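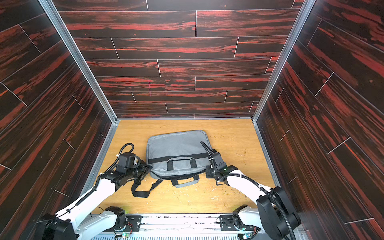 It's always the strap that goes first, then the zip, and the bag itself would go on for years if people let it. Lai-ching Ho said that to me over a very slow lunch, and I've been repeating it to customers ever since, usually without giving her the credit. So there you are, Lai-ching, it's on the website now.

Hello! I'm Svetozár Halás and this is Vokcombe. We mend, clean and sell second-hand laptop bags, and a fair few work bags, satchels and camera cases as well. If it has a zip and a handle and you carry it to work, we'll probably take a look at it. We don't do suitcases (I tried, the wheels nearly finished me off) and we don't do leather, apart from the odd trim.

I started out doing this at my kitchen table in Prodside. I was working for an office clearance firm at the time, and every job ended the same way, with a big heap of laptop bags that had come free with something or been handed out to new starters. Most had a broken buckle or a strap missing, and into the skip they went. One evening I asked if I could have them. The boss said take the lot, so I did, and got home with 64 laptop bags and no idea where to put them. They lived in the bath for a bit.

I'd learnt to sew from my grandmother, but curtains and bags are different animals. I broke a lot of needles. The trouble with a padded bag is that you're going through the outer fabric, the foam and the lining all at once, and then you get to the bit where the webbing is stitched on and it's like sewing a doormat. I bought a second-hand walking foot machine out of my savings and things got a lot better after that, for the bags and for my temper.

Lai-ching came in with me the following January. She does the zips and anything else that needs patience, and I do straps, handles, padding and the post office run. There are four of us altogether now, in two rooms above a tile shop. One room is for cleaning and the other for sewing, and we try very hard to keep them separate, as fluff gets into everything.

What happens to a bag when it gets here

First of all we empty it. You'd think people would do that before posting, but laptop bags have more pockets than anyone remembers. We find pens, mints, train tickets, biscuit crumbs (so many crumbs!), USB sticks, foreign coins and once a very old satsuma. Anything that looks like it matters goes in an envelope with your name on and comes back with the bag. The satsuma didn't.

Then it gets turned over and shaken, every pocket pulled out as far as it'll go, and vacuumed with the little nozzle. A soft brush for the zip teeth. After that it's a wipe down with a damp cloth and a bit of mild soap, and a proper dry, opened out flat, away from the radiator. We never put a padded bag in the washing machine and I'd ask you not to either. The foam goes lumpy and the stiffener in the base bends, and there's not much I can do with it after that except take the whole thing apart.

Once it's clean we can see what we're dealing with. Heathered greys and that sort of speckly cloth are very forgiving and you can often hide a darn in them completely. Plain black shows every mark, oddly enough, and it fades, so a new patch on an old black bag will look like a new patch. I'll tell you that before we start and you can decide if you mind.

Straps and buckles are the bulk of it. We get our buckles and side clips from Atanasov, and have done for years - they'll sell me a small bag of an odd size without grumbling, and their sliders don't creep. If you've ever had a shoulder strap that gets longer and longer as you walk along until the bag is banging on your knees, that's a slider that has worn smooth. It's a ten-minute job and it makes an old bag feel lovely again. For thread we use Diltimis bonded, mostly black and mid grey, and I keep a few brighter reels for people who'd like the mending to show.

Handles I'm a bit fussy about. A lot of them are only held on by one line of stitching, so when I redo one I put a box with a cross in it at each end and go over it again. If the grip in the middle has gone sticky or split I'll make you a new one. You can pick the colour.

Zips belong to Lai-ching, as I say. Very often it's only the slider that has gone and the teeth are fine, so please don't let anyone charge you for a whole new zip until they've tried that.

The ones we sell

Not everything gets claimed or repaired for somebody. We still take in clearance bags, and when they're done they go on the shop page with a note of what we've mended. We measure the inside of every one with a ruler and put the real size down, as what the maker calls a 15 inch bag can be anything. Have a measure of your laptop, corner to corner isn't much help, we need the width and the depth. If in doubt send us a message and one of us will try it with the cardboard laptops (we have a set of them, cut from boxes, very smart).

Bags too far gone for selling get stripped for parts. Webbing, D-rings, padding, shoulder pads, all of it goes in the drawers. So your repair may well have a bit of somebody else's old work bag in it, and I rather like that.

How long, and how to find us

Repairs take 11 working days as a rule, counted from when the bag reaches us. It stretches a bit at the start of the school year, when every teacher in the county seems to find out at once that their strap has gone. If you need it sooner, say so and we'll tell you truthfully if we can manage it.

You can post your bag or bring it up in person. Go in by the green door beside the tile shop and up the stairs, and mind the third step. Please take the laptop out first! Leave the shoulder strap on, even if you never use it, and pop any broken bits in the front pocket, however small. A snapped half of a buckle tells me the size straight away and saves us both an email.

We're closed for the last week of October 2026 while the sewing room floor gets redone, and we'll be answering messages from home until the machines are back upstairs.

Svetozár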